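Dog Dental Care at Home: Progress Report to the Kanberg Fund

Project carried out by Flilleo Animal Welfare, Pilstead
Report written by A. Pawłowska, project coordinator
Mon 12 October

This report covers the first half of our project on tooth care for dogs. The grant pays for free mouth checks, for printed guides, and for evening classes where owners learn to brush a dog's teeth. We received the first payment as agreed, and the second one is expected after you accept this report.
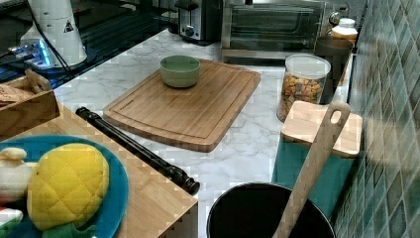
Reading time: 3 minutes

Mouth checks

The checks are done at our Pilstead clinic, in the small room beside the pharmacy. The goal for the whole project is 400 dogs. We have now passed the middle of this number, and I think we will reach it before the end of the grant. Most of the dogs came from families who had not visited a veterinarian for dental reasons before.

The veterinarians look at the gums, the amount of tartar, and any broken or loose teeth. The dog is awake during the check, so we can see only a part of the problem. We explain this to every owner, and we write it also on the result card. When a dog needs cleaning under anesthesia or an extraction, the owner receives a letter for their own clinic. The grant does not cover such treatment, and several owners were disappointed to hear it. From now on this information will be in the first line of the appointment message.

Small breeds have the worst results until now. In older small dogs we often see thick tartar on the back teeth while the front teeth look quite clean. Owners usually look only at the front, so they are surprised.

Evening classes

We planned nine classes and have held most of them. The first class was too long. We spoke for almost an hour before any dog was touched, and the dogs became restless. We changed the order, and now the practical part begins after a short introduction. Owners first learn to lift the lip and touch the teeth with a finger. The brush comes later, at home, when the dog accepts the finger without pulling away.

One difficulty is that many owners stop after the first week. For this reason we added a telephone call after each class. The calls take more staff time than I had written in the budget, but they seem to be useful. Some owners told us that they had started again after the call.

Printed guide

The guide was printed in 3000 copies. We sent it to clinics, grooming salons and the town library. The first version had a mistake in the part about toothpaste. It said that human toothpaste is "not recommended," and this is too weak, as some of these products contain xylitol, a substance dangerous for dogs. The corrected text says clearly that human toothpaste must not be used. The clinics which had the first version received a correction sheet. 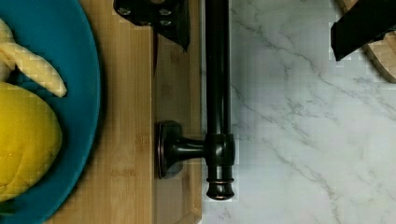 Food was the subject of most questions in the classes, so we are preparing an extra page for the guide. Owners want to know if hard food cleans the teeth, and if they can give chews instead of brushing. Our answer is that some chews can help a little, but they do not replace the brush. There were also many questions about fruit. A banana like the pale, curved piece in the blue bowl is soft and sweet, and the new page will say that it is acceptable only as a small treat and does nothing to clean the teeth. The page will be checked by both of our veterinarians before printing.

Budget

Spending is close to the plan in most lines. Printing was a little cheaper than the offer we had in spring. Staff time is higher, because of the telephone calls described before. I ask for your permission to move roughly 400 dollars from printing to staff time. The total of the grant does not change. Receipts are in the attached folder, in the same order as the budget table.

Next steps

The remaining classes will finish in December. In the same month we will invite a part of the dogs for a second check, to compare the gums with the first result. I know that this comparison will have limits. The owners who come back are probably the ones who brush, and I will say so in the final report.

I need your answer on two points: the budget change, and whether the Kanberg logo should be on the extra page. The printer can wait for the logo file until the end of this month.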